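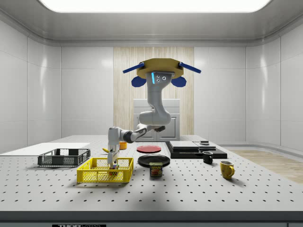

# Before and after the trek: tips for the kitchen and the workbench

I walk in the mountains every year, and between the walks I live in a small apartment with one kitchen and one workbench. Most of the problems that I had on the trail began in this apartment. These notes are for people who prepare their own food and repair their own things. I wrote the first version after the Hamdan traverse, and I add something to it each April when I open the cupboard again.

## Drying food at home

You don't need a special dryer. An ordinary oven is good enough if it can stay at a low temperature. I put it on the lowest setting and hold the door open a little with a wooden spoon, so the steam can go out. If you have small children or a curious cat, wait for an evening when they are asleep.

Cut everything thinner than you think is necessary. A carrot slice as thick as a coin will dry well but will stay hard in the pot. I grate carrots now. Peppers and leeks I cut in narrow strips, and mushrooms in slices. Frozen peas are already blanched, so they can go straight to the tray.

Cooked rice dries better than cooked pasta. Spread it on baking paper and break the lumps with your fingers after the first hour. Lentils are the same. Whole beans crack open, and this doesn't look nice, but they cook faster because of it.

Meat is more difficult. Use the leanest ground beef you can find, fry it, rinse it with hot water in a strainer, and press it with paper towels before it goes in the oven. Fat doesn't dry and it will become rancid. For a walk of more than one week I leave meat out completely and carry hard cheese.

Let the food become cold before you pack it. If you close a bag while the food is still warm, there will be drops inside in the morning, and you have to do the drying again. My friend Elie Sayegh leaves his trays on the table overnight with a cotton cloth on top, and I do it too when the air is dry. In wet weather don't do this.

## Packing the meals

- One bag is one dinner. Don't make a large bag to divide later in the wind.
- Write on the bag how much water it needs, in cups of the cup that you really take with you.
- Press out the air, close, then roll the bag and put a rubber band.
- Salt goes in the bag, but hot pepper goes separately if you walk with other people.
- Milk powder makes lumps when it meets boiling water. Mix it first with a little cold water.
- Put the food for the last days at the bottom of the pack. It seems clear, but I have emptied a full pack on wet stones to find a breakfast.

For the Hamdan traverse I packed six dinners and two spare ones, and I ate one of the spare ones because of fog at the pass. I would pack the same again.

How much to eat is a personal matter. Denise Bunting, who walked the high part with me, is smaller than I am and eats double. On the long days I ate about 4,000 calories and still I came home with looser trousers. Nuts and olive oil are the easiest way to add. Carry the oil in a bottle with a screw cap, and carry this bottle in its own bag.

## The stove

Clean the stove at home, on a sheet of newspaper, with good light. For a liquid fuel stove the soot sits in the jet. Take the jet out with the small tool, push the thin needle through, and look at a lamp through the hole. If you see a round point of light, it is clean.

Rubber rings get old also when you don't use them. Bend the ring a little. If small cracks show on the outside, change it. A drop of silicone oil on the new one is sufficient. Don't use cooking oil, it becomes like glue after some months. I did it one time and had to open the pump with pliers, and the pump has still the marks.

Test the stove outdoors, never in the kitchen, and boil one full pot. A stove which burns well for one minute can still have a problem when it gets warm.
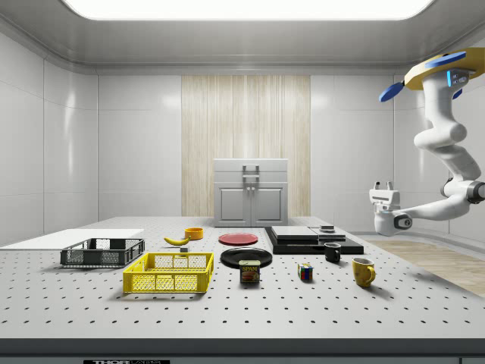
Empty gas canisters deserve some attention too. I weigh every canister on the kitchen scale when it is new and write the number on the bottom with a marker. When I come home I weigh it again and write the second number under the first. After a few walks you have a small history, and you know how much gas you need for a day. Mine was less than I believed, and for years I carried a second canister for nothing.

## Pots and bottles

Burned rice comes off an aluminum pot if you boil water with a spoon of baking soda — no, this is for steel. For aluminum, use water with a little vinegar, because baking soda makes the metal dark. I leave my mistake here because I have made it in the kitchen also, and the pot is still gray.

A water bottle that smells of old juice: fill it with warm water and one spoon of baking soda, leave it overnight, rinse well. If the smell is in the cap, take out the ring with a toothpick and wash under it. Store the bottle open. The same for a water bag, but it needs something inside to keep the walls apart. I use a kitchen whisk. Some people keep theirs in the freezer, and I have nothing against it if you have the space.

## Boots

Take out the insoles the moment you arrive home. Wash the boots with a brush and lukewarm water, without soap if the mud is only mud. Then newspaper inside, loosely, and change the paper after two hours and again before you go to bed. Never put them on the radiator. The glue of the sole doesn't like heat, and the leather becomes stiff where the foot bends.

When the edge of the sole begins to open at the toe, you can still save it at home if the opening is short:

1. Clean inside the opening with a toothbrush and let it dry for one day.
2. Roughen both sides with sandpaper.
3. Put a thin layer of contact glue on each side and wait until it doesn't stick to the finger.
4. Press together hard, and wrap the toe with a strip of old bicycle tube.
5. Leave it until the next evening.

If the opening goes as far as the middle of the foot, go to a cobbler. The one near the bus station at Pludness did mine while I waited, but he is closed on Sunday, and Sunday is the day when most walkers come down.

## Tent and poles

The tent has to dry completely before it goes in the cupboard. In an apartment this is not easy. I hang it over the shower rail and turn it after some hours, with the window open. Shake out the corners, there is always sand and grass. Then don't fold it in the small bag — put it in an old pillowcase, loose.

Seams: lay the tent inside out on the kitchen table and look at the tape under a lamp. Where it comes off in flakes, pull away what is loose and wipe with alcohol. Paint seam sealer with a small brush, a thin layer, and after it is dry put some talcum powder so the parts don't stick together.

Pole sections that don't separate can be loosened in hot water or with candle wax rubbed next to the joint and warmed a little. Don't use a wrench. Raed Haddad bent a good pole like this at the guesthouse Kokotell, and we slept that week under a roof in the shape of a banana.

Wipe the pole ends with a dry cloth after every walk near the sea. The salt stays there and eats the metal.

## The repair bag

I make it at home on the workbench and not in a shop. Mine contains tape wound around an old bank card, a thick needle, dental floss for thread, one spare buckle, a piece of wire, some cable ties, the stove needle, a spare ring and a small tube of glue. The tube has to be new. When it has been opened once it will be hard at the moment you need it.

Blandine Marchal asked me why I don't take pliers. I take them if the stove is the liquid one. With gas, I leave them on the hook.

## Down jackets and sleeping bags

Wash them rarely and in a big machine, with the soap for down. A front loader at the laundromat is better than the one at home, mine is too small and the bag stays dry in the middle. Lift the wet bag from underneath with both arms, as the inner walls tear easily. Dry it on low, with clean tennis balls, and go on for one more cycle after you believe that it is dry. Between the walks, it goes in a big cotton bag on top of the wardrobe.

For a small hole I use a round piece of nylon patch, cut without corners. Clean the place first with alcohol and press the patch with the back of a spoon. Issa Akl sews his, very beautifully, but each needle hole lets out a little down.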